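Collecting burger-stacking demonstrations on the Sadel bench

Last updated 21/06/2026

These steps cover one recording session for the Plilley stacking policy. They assume the arm is calibrated and both camera streams are already visible in the Brakosell recorder.

Step 1. Load the racks

Set the tray between the two clear rails and stand each toy ingredient on edge at the inner end of its holder. Cheese goes at the top left and tomato in the middle left. Patty goes in the middle right and lettuce at the bottom right. Spare pieces stay in their holders while a stack is being built.
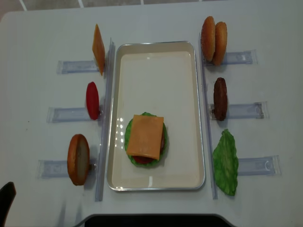 Step 2. Record the full stack

Start the recorder before the arm moves. Build from the lettuce up and finish with the domed bun. Lower the gripper straight down onto the bun, hold for 2 seconds, open, and retract to the right. Stop recording only when the arm is clear of the tray.

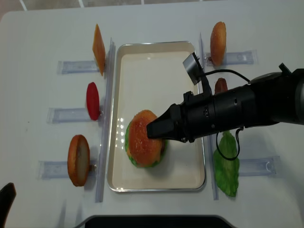
Step 3. Check the wrist stream

Play the episode back at 30 frames per second. Both fingertips must stay in view during the approach to a holder, and the white block at the end of that holder must be visible between or beside them. Discard episodes with dropped frames.
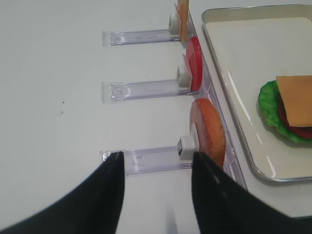 Wrist view: left rack, with part of the stack in the tray.

Step 4. Vary the approach

A policy trained on one approach path will copy that path and fail when the rack shifts. Change the starting pose between episodes. For the lowest holder, bring the fingers down on either side of it and keep the gap centered on the block before closing.
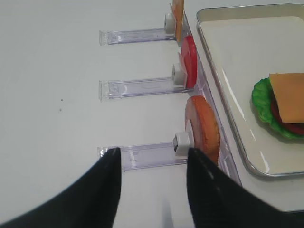 Leave the holders where they are when changing the pose. Rack position is a separate variable and has its own batch in the Ríos set.

Step 5. Label and export

Mark each episode "complete", "partial" or "reject". Partial stacks are kept for the recovery split. The current set holds 3691 episodes, of which 477 are partial. Export with wrist and fixed streams paired, then reload the racks for the next run.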